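Camp quilt 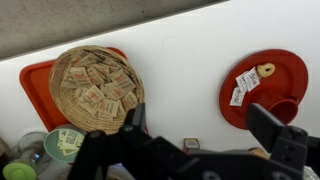

A camp quilt is a bottomless insulated cover used for sleeping outdoors in place of a full sleeping bag. It drapes over the sleeper and attaches to the pad underneath with straps or clips, leaving the back to rest directly on the pad. Insulation squashed flat under a body holds very little warmth, so a quilt simply leaves that layer out — a wonderfully clever saving in both weight and packed size!

Design

Most camp quilts have a closed footbox, either sewn shut or gathered with a zipper and drawcord. The zippered kind opens out completely and makes a lovely blanket for warm nights or for sharing. A snap and a cord at the neck keep the top edge snug around the shoulders. Quilts have no hood, and in cold weather the sleeper wears a knit cap or a separate insulated one.

Fill is either down or synthetic. Down packs smaller and lasts for many years with good care, while synthetic fill costs less and keeps more of its loft when damp. Baffles running lengthwise over the chest help stop down from sliding off to the sides.

The Kirna pattern

One of the best-loved homemade designs is the Kirna, drawn up by Hertta Juntunen and first shared as a hand-inked sheet. It used 2 yards of shell fabric fewer than her earlier bag and came out at 551 grams finished, a terrific result for a home sewer. Pascal Vasseur later redrew it with a wider footbox for side sleepers. The small workshop Skonel sewed a run of 1,000 from the Vasseur version, and many are still in use on the trail.

Use

Drafts are the main complaint among new users. Pad straps cure most of them, and so does picking a wider cut. Restless sleepers often love the freedom to bend their knees or roll over without twisting the whole bag around with them. In deep winter many campers go back to a mummy bag, or layer a light quilt over one.

See also: bivouac sack, sleeping pad, top quilt (hammock)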